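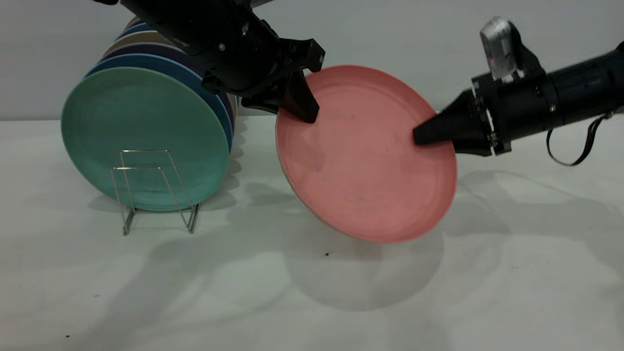

图1 粉色盘与左侧金属丝盘架

站着的盘子：合租厨房餐盘收纳方式的观察与小规模改造

居住环境设计课程 期末项目报告
撰写：Carter Beaudoin
地点：Sutherland 宿舍楼公共厨房

一、题目是怎么来的

选题那一周，同组的同学们报上来的题目都很体面：有人研究老龄社区的照明，有人研究图书馆的噪声。我报的是盘子。老师在选题表上写了一个问号，后来又补了一个，我理解为鼓励。

起因是 Sutherland 楼的公共厨房。厨房里有一组吊柜，吊柜里有一摞盘子，这摞盘子在我入住以前就在那里，估计在我毕业以后也会在那里。它的特点是：所有人都用最上面那几个。最底下的盘子长期承担着地基的职责，花色如何，我住了一个学期才见到。见到的那天是因为上面的都在水槽里。

水槽是另一个问题。洗完的盘子没有地方去，只好斜靠在水龙头旁边，一个靠着一个，靠到有人伸手拿杯子为止。楼里的同学对碎裂声已经有了分辨能力，能隔着门听出是碗还是盘。

所以本项目想弄清楚一件小事：把盘子从躺着改成站着，厨房里的人会不会因此换一种用法。至于能不能因此少打碎几个，我原本也很想回答，但学校规定学生项目不得以损坏公物为手段，只能靠自然发生。

二、已有的做法

课程要求写文献综述。关于餐盘收纳，我在图书馆能找到的资料大致分成两类，一类讲酒店后厨的流程，一类讲怎样让橱柜看起来像杂志。前者假设有专人负责，后者假设没有人吃饭。公共厨房夹在中间，既没有专人，又不停地有人吃饭。

于是我改为走访。走访的范围是本楼以及隔壁的 Suveck 楼，两栋楼的厨房格局一样，习惯不一样。Suveck 楼的同学把盘子放在抽屉里，平放，上面压着锅盖。问起原因，得到的回答是抽屉里本来就有盘子，锅盖是后来的。我又问锅盖为什么不放别处，对方反问我别处是哪里。我站在那里看了一圈，确实答不上来。

叠放的好处很明显：省地方，稳当，不需要任何工具，不识字的人也会。坏处是取用顺序被锁死了。想拿中间那个，要么把上面的整摞搬开，要么用一只手掀起上半摞，另一只手往外抽。后一种做法在本楼很流行，流行程度与当事人的饥饿程度成正比。

立放的好处是每个盘子都能单独取出，沥水也方便。坏处是需要架子，占台面，而且架子本身会变成一件需要洗的东西。最后一点在宣传材料里很少提到。

三、材料与布置

架子选的是细金属丝的那一种，从 Florneo 买来，最便宜的款式。选它的理由写在预算表里叫“结构轻巧、便于清洁”，写在聊天记录里叫“只剩这个了”。金属丝弯成的架子有一个优点，它几乎没有什么可看的，放上盘子以后，大家看见的就是盘子。

盘子选的是哑光表面、带一圈窄边的圆盘，大小接近。大小接近这一条很重要。早期我试过把楼里现有的盘子全部立起来，大的小的深的浅的都有，结果小盘子夹在两个大盘子之间，从侧面根本找不到，有一只据说失踪到了期中。后来统一了尺寸，小盘子另行安置，大家才算都有了户口。

颜色则故意选得不一样：粉、绿、蓝、米灰、紫灰，有些颜色重复。最初的想法是按颜色认人，每人一种，用完自己洗。这个想法在宣布的当晚就破产了，蓝色有好几种蓝，而认领蓝色的同学对自己究竟是哪一种蓝各有看法。我没有介入，只在记录本上写了“颜色命名需进一步统一”。

台面选的是靠墙的一张白色桌子。桌面后面是浅灰色的墙，光秃秃的，没有东西跟盘子抢注意力。架子放在左侧，右边留空用来周转：刚拿出来的、准备放回去的、以及拿在手里突然不知道要做什么的，都在这一侧处理。后面会讲到，周转区是整个项目里用得最多的地方，也是我画图时差点删掉的地方。

四、放置规则

规则经过几次修改，最后一版如下。

盘子一律竖直放入，正面朝同一个方向。
从后往前放，从前往后取。
放之前把水甩掉，甩在水槽里。
小盘、汤盘、有缺口的盘不上架。
锅盖不上架。

第三条的后半句是后来加的。第五条也是后来加的，起因是 Suveck 楼来了一位访客。

规则打印出来贴在冰箱上，字号很大。按照以往的经验，冰箱上的纸会在一周之内被外卖单盖住，所以我又在吊柜内侧贴了一份。这一份没有被盖住，但有人在上面画了一只盘子，有脸，表情不大乐观。我觉得画得很好，就留着了。

五、观察方法

观察期是 21 天。每天早晚各去厨房一次，记录架子的状态、桌面的状态，以及我自己的状态（最后一项老师说可以删，我没有删，它和早上那次记录的字迹有关）。另外在桌上放了一个本子，谁想写什么都可以写。

为避免影响大家的行为，我尽量装作在煮东西。煮了这么些天，燕麦粥的水平有明显提高，这属于项目的附带成果，不计入结论。

需要说明的是，早晚各一次的记录抓不到过程，只能看到结果。比如晚上看见架子满了，早上看见架子空了一半，中间发生了什么只能推测。有人提议我整夜守着，我考虑了大约一秒钟。

六、结果

（一）取用顺序

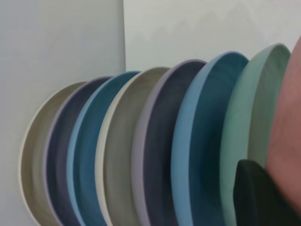 立放以后，改变最快的是大家挑盘子的习惯。叠放的时候没有人挑，上面是什么就用什么；改成立放，人走到架子前会停一下，手在半空犹豫，好像在书店里选书。我认为这与边沿有关。盘子一个挨一个排得很紧，彼此遮住了大半，但每只盘子都还露着自己的边，边沿的颜色又比盘心浅，沙色的镶奶白，蓝的镶一圈更亮的蓝，隔着别的盘子也认得出来。叠放在吊柜里的时候，这圈边是朝着柜壁的，只有柜壁看得见。挑选的结果是取用变得平均了，从前当地基的那几只也开始出门。当然也有例外，有一只淡绿色的始终很受欢迎，原因不明，本子上有人写“显得菜比较新鲜”。

“从前往后取”这一条因此基本作废。大家看中哪只拿哪只，从中间抽走以后，后面的就往前倒一点，靠在前一只的背上。架子没有倒过，盘子也没有滑出来，但整排会变得有些懒散，需要有人路过时顺手扶一把。这个人多数时候是我。

（二）放回

放回的情况不如取用。竖着放需要对准，对准需要看一眼，而洗完碗的人通常已经在想别的事情了。前几天里，桌面上经常出现平放的盘子，离架子很近，近到看得出主人是有诚意的。

我把周转区往外挪了一点，让架子前方没有现成的空地可以顺手一搁，情况好了一些。再后来平放的盘子几乎都集中到桌子右边，等着下一个人替它们办理入住手续。楼里渐渐形成默契：来做饭的人先把右边的放上架子，再开始做自己的。没有人为此开过会，所以效果很好。

（三）朝向

正面朝同一个方向，这一条我写的时候觉得多余，执行的时候才发现它是最有争议的一条。争议在于哪一面算正面。有同学认为盛菜的那面是正面，也有同学认为立起来以后朝着自己的那面是正面，而他每次都从侧面走过来。两只盘子面对面放在一起时，边沿顶着边沿，中间鼓出一块空，一个顶两个的地方，后面的全往后挤。我后来在规则旁边画了一排弧线示意，旁边那只有脸的盘子被人添了一个箭头。

（四）沥水

立放沥水确实快，这一点没有悬念。有悬念的是水去了哪里。金属丝架子底下没有托盘，水沿着盘边流下来，在桌上积成一小片，第一天就有人把作业放了上去。是我的作业，就是本报告的前一稿。

补救办法是在下面垫一块毛巾。毛巾解决了水的问题，带来了毛巾的问题：谁来换，换下来挂在哪里，以及那块毛巾到底是不是某人丢的那块。垫了两天以后我改了规则，要求在水槽里多停一会儿再上架，毛巾撤走。水少了很多，桌面擦起来也容易。

（五）损坏

观察期内碎了两只，都发生在水槽里，都不在架子上。对此可以有两种解释。一种是架子有效，上了架的盘子很安全；另一种是盘子反正要碎，只看在哪里碎。样本太小，我倾向于第一种，因为架子是我买的。

七、同伴评议

课程要求把初稿发给一位没有参与项目的读者。意见如下。
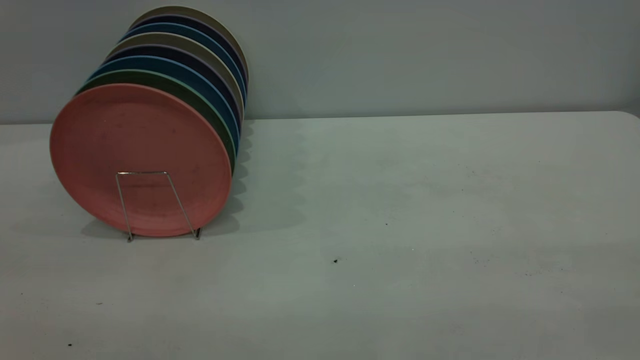

Harvey Lemieux 在回信里说，他最不服气的是“统一尺寸”这一步，觉得我把最难的部分先搬出了厨房，然后宣布厨房变好了。真正的合租厨房里，盘子是历任住户留下来的，有大有小，还有一只是从火车上带下来的，谁也不会为了一个架子去换一整套。他建议我在报告里把小盘子的下落交代清楚。他还问，如果架子占掉的那块台面本来是用来切菜的，那么切菜的人去了哪里，有没有人问过他们。信的末尾他附带提到，他家里的盘子一直是叠着放的，过得很好。

这些意见我基本接受，逐条回应如下。

关于尺寸：确实是先把难的搬走了。小盘子现在放在吊柜里，叠着，和从前一样，只是摞矮了，掀起来不那么惊险。如果架子的间距可以调节，也许能把它们也请出来，不过可调节的那一款超出了预算，而我的预算里有一半花在了盘子上。

关于切菜：问过了。这张桌子原来放的是一台没人认领的烤面包机和一叠广告，切菜一向在灶台旁边进行。烤面包机目前在我房间，欢迎认领。

关于他家里：他家里住两个人，而且两个人都洗碗。这种条件本项目无法复制。

八、讨论

回头看，立放带来的变化大部分和“看得见”有关。盘子放在吊柜里的时候，没人知道一共有哪些，脏了多少，也就没人觉得缺了什么。摆到台面上以后，一排颜色摆在那里，少了紫灰色的马上就有人注意到，并且开始在楼道里问。本子上出现过一条寻盘启事，写得相当动情，次日盘子在某个书桌上被找到，里面是橘子皮。

看得见也有代价。厨房以前乱得比较含蓄，关上柜门就过去了，现在架子上歪了一只，进门就能看见。有同学表示压力很大。也有同学开始按颜色排列，从浅到深，排好以后不许别人动。这种情绪持续到了下一顿晚饭。

我原先设想颜色可以用来分配责任，后来放弃了。放弃以后颜色反而有了用处，大家说话时会讲“把那个深蓝的递给我”，以前只会讲“盘子”。这算不算设计目标的达成，我不确定，老师的评分表里没有对应的一栏。

另外有一处失误要记录。我在计划书里把架子靠着墙画，紧贴着，图上很整齐。真的摆上去以后，手伸到后排要先绕过前面一整排，指节正好撞墙。后来把架子斜过来，让整排盘子从左前方往右后方走，手从右边进去，取后排就不费劲了。斜放多占了一点桌面，也破坏了我那张图。图我没有改，附在附录里，供以后的同学引以为戒。

九、局限

观察期短，又避开了考试周，而考试周才是水槽真正的旺季。参与者知道有人在记录，洗碗的积极性可能偏高。记录者本人每天参与扶盘子，难以区分是架子在起作用还是我在起作用。Suveck 楼没有同步改造，只能作为一个松散的对照；他们那边唯一的变化是锅盖换了位置，与本项目无关。

没有测试深碗。有人试过，碗立在架子上像在张望，随后离开了架子。

十、后续安排

架子留在 Sutherland 楼继续使用。Broston 楼的同学来看过，问能不能借走一周，我说可以借架子，盘子要自备。他们正在讨论盘子。

规则第二条改为“从后往前放，取用随意”，其余不变。吊柜内侧那张纸不换，只把第二条用笔划掉重写，以免损失那只有脸的盘子。

下学期如果还有人愿意接着做，我建议从放回那一步入手，把架子前方的入口做宽一点，让不看也能放进去。另外请务必先买托盘，再买架子。

致谢

感谢 Harvey Lemieux 的评议。感谢 Sutherland 楼全体用过盘子的同学，特别是洗了的那些。

附录一 放置规则最终版（见第四节，第二条以修改后为准）
附录二 计划书原图（架子靠墙版，请勿照做）
附录三 桌上本子的摘抄，已删去电话号码和一份炖牛肉的做法，后者可向本人索取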